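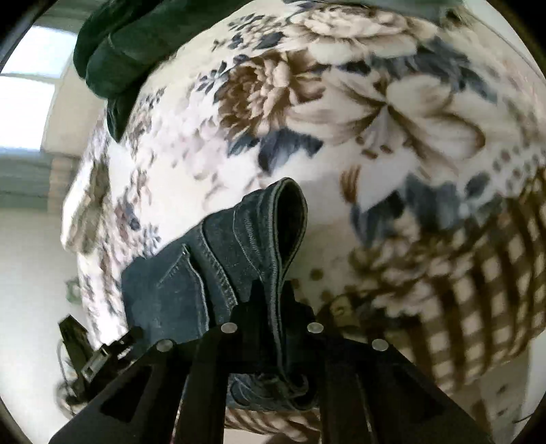 June box office: does opening two family movies a week apart make any sense?

Posted in June by reelcounter, 9:40 am

The Sárközi family picture Durnwood opened at number two and then lost more than half its audience the next weekend, when Pristodel came out. I run a small sheet where I log weekend grosses for the summer, and this is the worst second weekend I have down for a family title since I started keeping it. Both movies are PG, both are animated, and both were sold to parents with kids under ten. Why would two distributors agree to that?

mtakacs_row7, 10:02 am

They didn't agree to it. Pristodel had that date first. Durnwood was supposed to come out in March and got moved when the score wasn't finished. Kinga Takács (no relation) talked about it in the production podcast.

reelcounter, 10:11 am

I knew about the move. I still think they could have gone to late August. There is nothing for kids in late August this year.

Fulardfan, 10:30 am

There is nothing in late August because nobody goes in late August. School starts and the weekday numbers fall off a cliff. A family movie in June gets weekday business that is close to a Saturday. Durnwood made more on its first four weekdays than Fulard made on its whole second weekend last fall, and people here called Fulard a hit.

bigscreen_dee, 10:48 am

Fulard cost a third as much.

Fulardfan, 10:51 am

Sure, but that's a budget argument. The question was about the date.

oldprojector, 11:15 am

I worked in a 14-screen house for 8 years, so here is how it looks from that side. When two kids' movies land back to back, the second one takes the big auditoriums. The first goes into the small rooms and loses its late morning shows. We would drop from five shows a day to three on the Thursday night changeover. Some of that second weekend drop is people choosing the other movie, and some of it is that the 11:00 show they wanted is gone. Parents of small kids don't switch to a 4:30.

reelcounter, 11:24 am

That is useful, thanks. Do you know if Durnwood lost theaters or only shows? My sheet has it down 800 locations, but I took that from a chart that has been wrong before.

oldprojector, 11:31 am

Can't tell you for this one. A cut of 800 in week two would be very steep for a movie that opened at number two. Distributors usually get a two-week minimum written in. I'd check that figure.

mtakacs_row7, 11:40 am

The 800 is the third weekend estimate. Someone put it in the wrong column and it got copied around.

reelcounter, 11:44 am

OK, fixed on my end. So the drop happened with nearly the same theater count, which makes it look worse to me.

bigscreen_dee, 12:05 pm

Or it was a weak movie. I took my niece and she asked to leave before the lighthouse part. Bence Hegedűs is a good director but the middle goes on forever. Pristodel is 7 minutes shorter and feels like half an hour shorter.

Fulardfan, 12:13 pm

Disagree. The middle of Durnwood is the best thing Hegedűs has done. Mariann Somogyi's voice work in the ferry section is better than anything in Pristodel, where everybody shouts.

bigscreen_dee, 12:16 pm

Kids like shouting.

obsa_t, 1:37 pm

Obsa Tufa here, I used to post under another name. I'd look at previous summers before blaming the date. Family movies have opened a week apart plenty of times, and often the first one falls hard and then holds well through July once the newer one has had its run. I would wait for the fourth weekend. If Durnwood is still falling by half then, it's the movie. If it levels out, it was the calendar.

reelcounter, 1:50 pm

Fair. I'll update the sheet after the fourth weekend and bump this. I still say August.

Fulardfan, 1:52 pm

And I still say June.

Filed under: Box Office Talk, Summer Releases, Animation

Recent threads
Fulard sequel: Bence Szűcs in or out?
Matinee prices where you live
Best third weekend holds of the summer
Do Thursday previews belong in the opening number?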